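Cleaning out and storing an old desktop PC

Posted January 9, 2021

Most households have at least one old desktop sitting in a cupboard or the garage. If you plan to keep it, give it away or pull it apart for spares, it should be cleaned and packed properly first. Dust holds moisture, and a computer that goes into a humid shed dirty often comes out with corroded contacts.

These instructions cover an ordinary tower with standard parts. Allow an afternoon. Laptops and all-in-ones come apart differently and are on a separate page.

What you need

A Phillips screwdriver, size 2
A soft paintbrush, 38 mm, that has never been used for paint
Canned air or a small electric blower
Isopropyl alcohol, 99 per cent if the chemist has it
Lint-free cloths or coffee filters
Anti-static bags for memory and cards
A few small jars or an egg carton for screws
Masking tape and a marker

Ordinary plastic shopping bags and bubble wrap build up static. Don't put bare boards in them.

Before you open it

Start the machine one last time if it still runs. Copy off anything you want and check that the copy opens on another computer. Write down the processor model, the amount of memory and the size of the drives. It is much easier to read these off the screen than off the parts.

If you are giving the computer away, wipe the drive. A quick format leaves most files recoverable. Use the full erase option in your disk utility and let it finish. On the Szewczyk drive in my last machine, 1000 GB took most of a night. Solid state drives should be cleared with the maker's own secure erase tool.

Shut down, switch off at the wall and unplug everything. Hold the power button in for ten seconds to drain what is left in the supply.

Opening the case

Lay the tower on its side on a bench at a comfortable height, with the removable panel facing up. On most cases this is the left panel as seen from the front. Take out the thumbscrews at the rear, slide the panel back and lift it off. Older cases such as the Edari mid-towers have a single cover that wraps over three sides and has six screws.

Touch bare metal on the chassis before you handle anything inside, and do it again each time you come back to the bench.

Take a photo with your phone before you unplug any cables. The small front panel leads are the ones people get wrong later.

Removing dust

Take the case outside or into the garage for this. Loosen the heavy dust with the brush, working from top to bottom, then blow it out in short bursts. Hold fan blades still with a finger while you blow. A fan spun hard by compressed air can damage its bearing.

Don't open the power supply. Blow through its vents from the outside and leave it at that. The capacitors inside can hold a dangerous charge long after the cord is out.

Foam filters can be washed in warm water with a drop of dish soap. Dry them overnight before they go back in.

Taking out the parts

Work in this order: expansion cards, drives, memory, then the cooler and processor. Put each group of screws in its own jar and label it with tape.

Memory comes out when you push down the clips at the end of each slot. Hold modules by the edges, and bag each one separately.

For the processor, run the computer for a few minutes beforehand if you can, so the thermal paste softens. Undo the cooler a little at each corner in turn, then twist it gently to break the seal. Never pull straight up. Release the lever, raise the bracket and lift the processor out level. Wipe off the old paste with alcohol and a coffee filter.
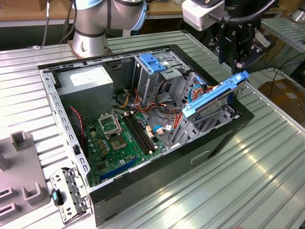

Tower on its side with the panel off, CPU bracket open and both black RAM slots empty.

If the board is staying in the case, fit the plastic socket cover if you still have it and close the bracket over it. Replacement covers are sold by parts shops such as Steltby for a dollar or two. The contacts in the socket bend very easily and can't be wiped, so keep brushes and cloths well clear.

Packing and storing

Put the side panel back on, even if the case is nearly empty. Fit blanking plates over any open slots at the rear to keep spiders and dust out.

Place a 16 g silica gel sachet inside the case and another in the box with the loose parts. Tape the jars of screws shut and keep them in the same box. I use Ultar tubs with a clip lid, but any plastic tub that seals will do. Cardboard draws damp and attracts silverfish.

Store everything off the floor in an inside room. A roof space is too hot in February, and a concrete garage floor is too damp in winter.

Write the contents and the date on the outside of the tub. Check the silica gel twice a year and replace it when the beads change colour.

Parts you don't want can go to an e-waste drop-off. Ring your council for the nearest one, and ask whether they take the coin cell battery from the board or want it handed in separately.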